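Lids, handles and the second arm

I have been putting off writing this because the question is badly posed. "Can a robot do the cooking yet" gets asked at every family meal, and the only useful reply is to ask which part of the cooking. Chopping, stirring, carrying a full pan to the sink and putting a lid on a pan are four separate problems, and they are at very different stages.

The lid is the one I find most interesting at the moment. A person takes a lid off without thinking. The hand finds the knob, the other hand goes to the handle if the pan is light, and the lid comes up slightly tilted so that any steam goes away from the wrist. For a machine with parallel jaws, nearly every step of that has something wrong with it.

Start with the knob. It is small, usually rounded, and sits in the middle of a disc that is much wider than the gripper. If the jaws close off-centre, the lid swings as soon as it leaves the rim. A person feels this and corrects with the fingertips. A two-jaw gripper has no fingertips to correct with, so the correction has to come from the wrist, or from putting the lid down and trying again.

Then there is the glass. Depth cameras of the cheaper sort do poorly on transparent objects. They return the surface behind, or a hole, or a scatter of points that belongs to neither. A glass lid on a black non-stick pan gives you a knob floating over a dark disc, with a metal rim if you are lucky. Systems trained on ordinary colour images cope better, in my experience, as they can pick up the rim and the reflections, but they are still guessing at the height.

The pan itself is the part that gets overlooked in demonstrations. An empty saucepan with a long handle is light and badly balanced. Pull the lid at an angle and the pan comes along with it, or turns on the spot. Screwing the pan to the bench solves this and makes the result worthless for a kitchen. The honest approach is a second arm on the handle. That brings its own trouble: two arms gripping two objects that touch each other form a closed loop, and a small position error in either one turns into force at the rim. Stiff arms jam. Compliant arms wander.

I keep a spreadsheet for this sort of thing, under the name Prorham, which began as a list of kitchen jobs and is now mostly a list of ways they fail. Of the lid entries, the failures on replacing the lid outnumber those on removing it by a wide margin. Removal ends anywhere in free space. Replacement ends in a seat only slightly larger than the lid.

Cost is the other column. My own limit for a machine that did nothing but kitchen work would be £4,000, and for that I would expect it to manage the lid 500 times before I had to pick one up off the floor. I don't think 500 is harsh. At 2 pans a day it is well under a year.

So my position as of March: lifting a lid from a steady pan on a clear table is within reach, given two arms and decent light. Doing it on a hob, with condensation on the glass and a tea towel over the handle, is not something I would leave unattended. Vegetables I will take separately, as a carrot is a much worse object than it looks and I have notes on peeling that need tidying first.

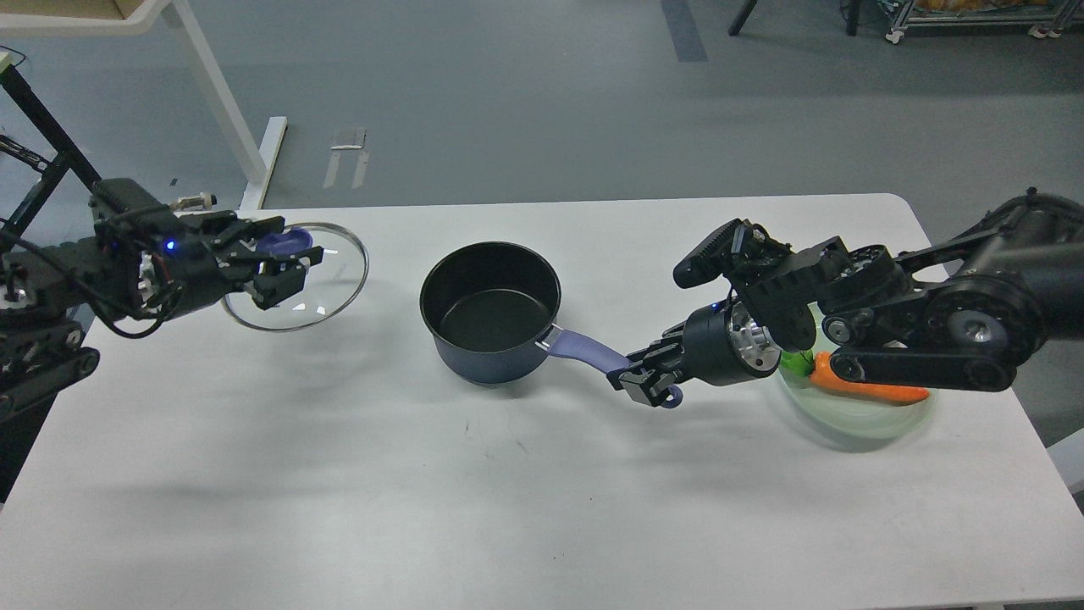 One arm on the lid, the other on the handle.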